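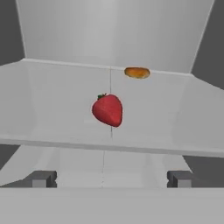
Strawberry on a gray tray, seen from above

Freezing strawberries on trays – why do mine still clump in the bag?

Posted by Maham Sandhu, 1st June

I freeze strawberries in single layers and then move them to zip bags. The method is the usual one: rinse, remove the green part, set them on a tray, freeze, bag. Even so, after a week or two the berries at the bottom of the bag are stuck together in one block and I have to hit it on the counter to get enough for a bowl of oatmeal.

Details, in case they matter. The freezer is an upright Jodden with the fan at the back of the top shelf. The trays are metal and go in for 8 hours. The bags are Plekska, the thicker kind. I leave the berries whole. The last batch was 12 trays, done over several days, and every bag from it has the same problem. Blueberries treated the same way stay separate.

Is the freezing time too short, or is this something that happens in the bag?

3 replies

Lech Nowicki
Probably both. A whole strawberry has a thick center and takes much longer to freeze through than a blueberry. If the middle is still soft when you bag them, the surface warms a little, gets tacky, and bonds to the next berry when it refreezes. Leave them overnight and cut one in half before bagging. The knife should meet the same resistance all the way through.

Second point is surface water. After rinsing, spread them on a towel with the cut side down and give them at least half an hour. Water left in the hollow where the stem was runs out onto the tray and freezes as a foot under the berry.

Third, the bag. Chill the empty bags first, fill them quickly, press the air out and lay them flat. An upright freezer with a fan runs a defrost cycle, and the top shelf sees the largest swing in temperature. Move the bags to the lowest shelf, away from the door. I did this in October with an old Sowa upright and the clumping stopped, though I changed the drying step at the same time, so I can't say which one did it.

plumline9
just use sugar

Maham Sandhu
Thanks. I cut one open after 8 hours and the center was soft, so that part is confirmed. The next trays will stay in overnight. I don't want to add sugar – most of these go into oatmeal. Will move the bags down as well.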